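From: Nia Wynne
To: plekthorpe-neighbors
Subject: Re: [plekthorpe-neighbors] Commendation evening, who is going on the list?

Jasmina Angelovski wrote:

> Hi all,
> The police community office has asked us for names for the commendation
> evening. Last time we sent in one name and it was the wrong spelling.
> Can somebody who was there on the Saturday of the bakery fire please
> write down who did what? I only have what was in the paper.
> Also, is the hall still holding 80 or has that changed?
> Jasmina

Jasmina,

I was there from the start, so I will put down what I saw and others can correct me.

The smoke was coming out of the back of the Papadopoulos bakery a little before 7 in the morning. Hrvoje Perić was parking across the street. He called it in and then went up the side stairs and knocked on both upstairs apartments. Baiba Vaher lives in the rear one and she got the couple from the front one moving. They did not want to leave without the cat. The cat was fine.

Kwok-wai Ko stood in the road at the corner of Pirnach Street and turned cars back for 20 minutes until an officer took over. One driver gave him a hard time and he stayed put. The fire crew had it out fast after that. The paper only mentioned Hrvoje, and he has told me twice that he would like the other two named with him.

So my suggestion is three names, spelled the way I have them here. Please keep the accent on Perić. The form has room for a short statement for each person, and I can write those if nobody else wants to.

The hall still holds 80 seated. We get 10 tickets and the rest go through the police office.

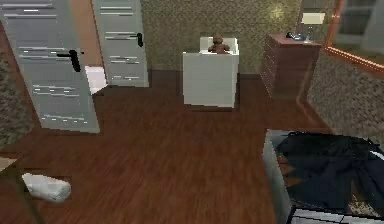 Things still to do:

1. Names and statements to the police office. They want them in January, and they said no late forms this time. I will send mine to Jasmina first so she can check them against the paper.

2. Tickets. Each person getting a commendation can bring two guests, so that is nine of our 10. I would give the last one to Jasmina, who is doing the paperwork.

3. The bakery collection. It stands at $1,873 and the jar at Riltia Hardware has not been emptied this week. The new oven is not covered by the insurance, so please keep passing the word.

4. A ride for Baiba. She does not drive after dark and the evening starts at 7:30. I have one seat left in my car but it is the wrong direction for me, so if somebody nearer can take her, write to me off list.

If I have left anyone out, please say so on the list and not just to me at the store, because I will forget.

Nia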